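Wikent Facilities Help
Ticket: Break room, second floor, Gesiven building
Category: Kitchen / storage
Priority: Low
Status: Open, waiting on part

Reported problem
Slatted wooden rack under the white top rocks side to side when anything is pulled off it. Also a vinegar smell when the fridge is opened, noticed since January. Requester asked for both to be looked at in one visit.

Log

9:10 am
Checked the rack first. It rocks toward the right leg. Pushed it back against the wall and it still rocks, so it isn't just standing crooked. Floor is level there, checked with the short level in both directions.

9:25 am
Tried tightening the legs with everything still on the rack. Can't get the key in behind the slats with the black one in the middle where it is. Left it in place for now and asked on the floor channel who it belongs to.

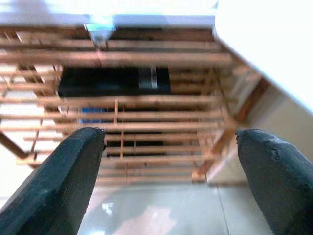 Right leg bolt took 2 full turns before it was snug. Left leg was fine. Rack is better but there is still some play when you lean on it. The spacer on the right side is worn on one face and should be replaced. Sang lists it as a 19 mm spacer, sold in packs of 4. Order placed through Stusero, no ship date yet.

9:50 am
Moved on to the fridge. Pulled the bottom drawers, wiped under them, put them back. No standing water. Drain hole is clear, ran a pipe cleaner through it. Door gasket closes on a strip of paper all the way around, so I don't think the door is letting warm air in.

10:05 am
Smell is stronger higher up, near the condiments. Going through those one at a time. Anything with dried product on the outside gets wiped with warm water and dish soap. Anything nearly used up gets set aside for the floor to decide on, I don't throw out food without an OK.

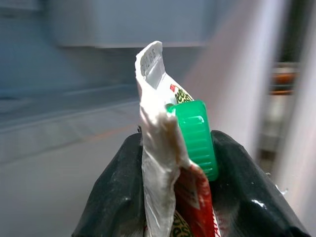 Caps checked for tightness as well. Two jars had lids that were on crooked and one of them was pickles, which would fit the smell. Wiped the threads, put the lids back on straight, wiped the shelf.

10:30 am
Fresh box of baking soda at the back of the top shelf. Thermometer left in a glass of water on the middle shelf, please don't move it.

1:45 pm
Thermometer reads 38 F, no change to the dial. Smell is fainter but I would still call it there. Leaving this part open overnight.

Remaining
Replace right spacer on rack when the pack comes in.
Recheck fridge smell tomorrow morning before people start using it.
Need an answer on whether the set-aside condiments can go.

Until the spacer is in, please keep heavy things on the lowest level of the rack and don't drag it out by the top slat.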